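Tips > Kitchen > Gadgets and software

Before you trust a kitchen robot's planner with soft fruit

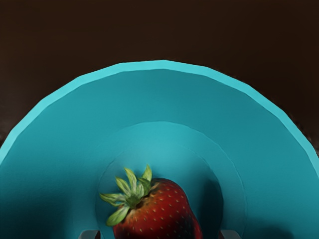

Planning software for home arms is sold on its success rate, and I'd ignore that figure until you've seen what it was measured on. Lalby says 985 good picks out of a thousand, all in simulation. Test cases tend to look like a single strawberry in the middle of a turquoise bowl, with a finger either side and open space between them. My bowls have eight berries squashed together and a bit of mould. Look at the shadow on the right of the fruit, too. The red goes nearly black there, and a colour threshold set on the bright side may well miss that edge.

A few things worth doing before you let it near your pudding:

Run the planner with the bowl moved a hand's width. If it needs the bowl back on its mark, it is replaying a path.

Find the grip force limit in the settings and turn it down. Urka ships with 200, no unit given. Anežka Zelenák wrote in to say she halved hers and still got jam.

Check whether the leaves count as fruit. Some perception tools box the whole thing, which puts the grasp centre too near the stalk when the berry lies tilted.

Make sure the collision model has the bowl as a hollow shape. Mine treated it as a solid lump until the November update, so every plan stopped above the rim.

Keep the log files. Support will ask for them, and the app deletes anything past the last 200 runs.

I still hull mine with a teaspoon.

Přemysl Tichý, 2020-12-30

Contact | Copyright Sadow Kitchen Tips | Back to top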